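Urnel: A Low-Cost Handheld Gripper Pair for Cable Handling
Final Project Report

Damian Sadowski
Project supervisor: Mitali Fakir
29 November 2020

1. Purpose

The project set out to build a pair of handheld grippers that one person can operate, one in each hand, and to use them to record short cable-handling tasks. The recordings are meant as training input for a two-arm robot bench that the Irnard group plans to finish in May. The robot bench itself is outside the scope of this report.

Cables were chosen because they are hard to handle with parallel fingers. A cable does not hold its shape, it rolls when pinched, and the position of one end depends on what is done to the other. Boxes and cups had already been covered by the earlier Navaratnam build, and its fingers dropped thin cable in most attempts.

2. Build

All machining and printing was done in the shared workshop at Ukdale. Each gripper has a body, a trigger linkage, two fingers on a linear rail, and a mount for the camera. The linkage is a single pivot with a return spring. A rack and pinion keeps the fingers centered, so that both move the same distance when the trigger is pulled.

The first linkage used a printed pinion. It wore quickly and let one finger lag behind the other by 4 mm at full opening. A cut metal pinion of the same pitch replaced it, and the lag was no longer measurable with the workshop calipers. The rail was also shortened by 11 mm, after the original length was found to hit the wrist of the operator when the hand was turned palm down.

The finger tips are a separate part held by one screw. Three tip shapes were tried: flat, ribbed, and flat with a shallow V groove across the face. The ribbed tip held cable well but snagged on the molded strain relief behind the plug. The V groove held both cable and plug bodies and was kept for all later work. Total parts cost for the pair came to $498, including the two cameras and the replacement pinions.

3. Task procedure

The test task was defined as follows. A single cable is placed on a flat table in an open loop with both ends free. The operator picks up one end with the left gripper and the other end with the right gripper, lifts both clear of the table, holds them for a count of two, and sets them down again. The loop is then re-laid by hand in a new position.

Two table surfaces were used. The workshop bench was dark and scratched, and black cable was difficult to separate from it in the recordings. Sessions were moved to a white table in an open-plan office.
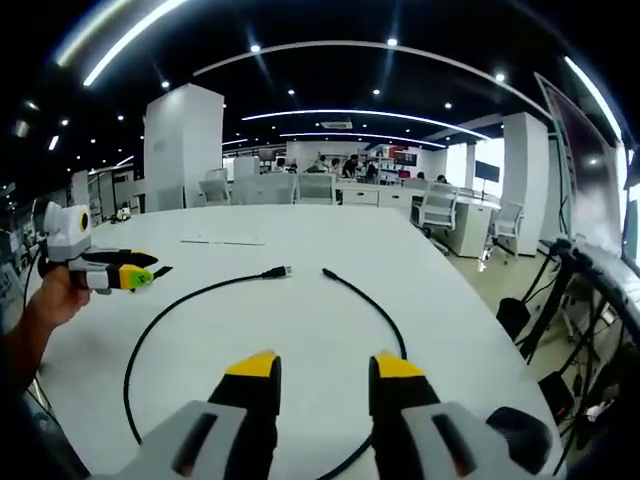

Figure 1. Cable laid in an open loop on the white table, with both handheld grippers in position.

Before each recording the fingers were opened and closed fully once, so that the maximum and minimum finger gap could be read from the video. Lighting was left as found. No markers were placed on the cable.

4. Results

A total of 22 attempts were recorded on the white table with the final tips. An attempt counted as a failure if either end slipped before being set down, or if the operator needed a second grasp. By this rule there were 4 failures. Three of them were on the slimmer plug, which turned between the fingers during the lift. The other was caused by the trigger spring on the left unit coming off its post.

The finger gap could be read from the video in every attempt except the one with the spring fault. Readings taken near full closure were less consistent than those taken with the fingers open. The tips flex slightly under load, and the present method treats them as rigid.

Operator fatigue was higher than expected. The weight of each unit sits forward of the hand, and the wrist has to hold it level. Sessions were kept short for this reason, with a rest between sets.

5. Known problems and further work

The spring post should be made longer, with a lip at the end. At present it relies on a dab of glue.

The V groove is too wide for slim plugs. A stepped groove with a narrow channel at the bottom has been drawn but not yet printed.

The camera mount loosens when the unit is carried by the camera. A locking washer has been fitted to the right unit only.

Moving the trigger pivot back toward the wrist would improve the balance, but it requires a new body and a longer link. The drawings for this change are stored with the other Urnel files at Ukdale, under revision C.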